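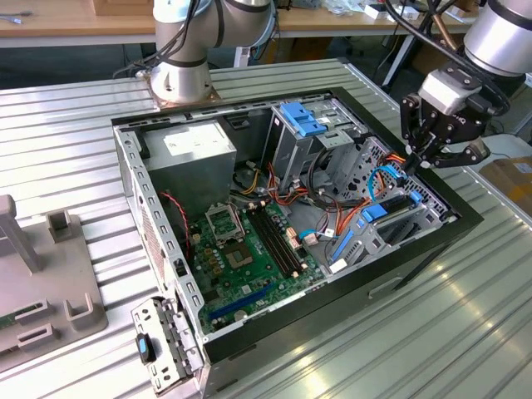

How to Get Your Exterior Paint Color Approved at Lulau

Posted by Etornam Kyei, March 7, 2018

Every spring a good number of our houses get a fresh coat of paint, and every spring I get calls from neighbors who have a crew standing in the driveway and no approval letter in hand. I don't want that to be you! The process is pretty painless once you've been through it, so pour yourself a coffee and I'll take you through the whole thing from the beginning.

Step 1. Find out which palette your street uses

Lulau was built in two stages, and the two halves have different color books. If you live on the lake side, you want the Jekevel palette. If you're up past the second gate, you want the Colar palette, which has more of the warm tans and that soft green everybody seems to be choosing lately. Both books are at the front desk of the clubhouse and you're welcome to sit and look for as long as you like, though we do ask that they stay in the building. (We've had to replace the Colar book once already.)

Each page shows a body color, a trim color, and a door color. You can pick a different door from another page in the same book. Body and trim have to stay together.

Step 2. Look at your neighbors

Two houses side by side can't share the same body color, and that goes for the house straight across the street too. Take a walk, write down what you see, and if you aren't sure which shade you're looking at, ask the desk. We keep a record of every approved color by lot number.

Step 3. Paint your samples

Put a patch of each color on a side wall that gets both sun and shade. Two coats, please, and let it dry overnight before you judge it. Colors on stucco come out lighter than they do on the card, and I have watched my friend Jolán Orbán go through five beiges before she found the one she had in her head all along. Leave the patches up until the reviewer has come by.
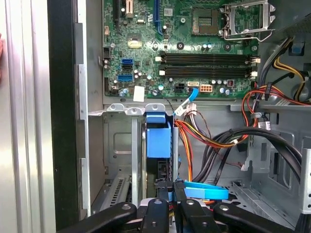
Do I need approval if I'm repainting in the same color I have now?

You need to send in the short form, which is one page and has no review period. Keep a copy for yourself and you can start as soon as the desk has stamped it.

Step 4. Fill out the long form

For any change of color, use the long form. It asks for:

Your lot number and phone number
The palette name and page number
The name of your painting contractor, with a copy of their license and insurance
The wall area to be painted, from your contractor's estimate
The dates you hope to work

For the wall area, just copy the figure from the estimate. Mine said 2,304 square feet and I wrote down 2,304 square feet. Please don't go out there with a tape measure on a ladder on my account.

Step 5. Pay the deposit

The deposit is $500, by check, made out to the association. It covers any damage to the sidewalks, the street, or the shared landscaping, and it comes back to you after the final look. Drop it off together with the form — a form without a check goes in the waiting tray, and things have been known to sit in that tray.
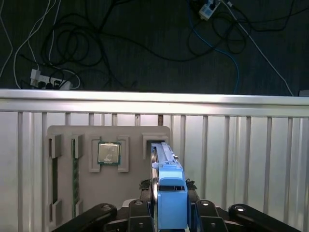 Photo credit: Vilmos Sipos

Step 6. Wait for your letter

Review takes up to 10 business days. Géza Dobos does the lake side and Jenő Medve does everything past the second gate, and either one may stop by to see your samples. You don't have to be home, but do leave the side gate unlatched and bring the dog in.

Step 7. Painting days

Crews may start at 8 in the morning. Vans go in your own driveway first and then along the curb in front of your own lot. Tape your approval letter inside a front window where it can be read from the walk. Brushes and sprayers can't be rinsed anywhere near the storm drains, so show your crew where the drains are before they unload.

Step 8. Ask for the final look

Call the desk when the crew has cleaned up and gone. The reviewer checks the colors against your letter, and the deposit check is mailed back to the address on your form. If you spend your summers elsewhere, write that address on the form instead — we had one check go around until September.

Approval letters are good for six months. If your painter gets held up past that, call and we can extend the letter once over the phone.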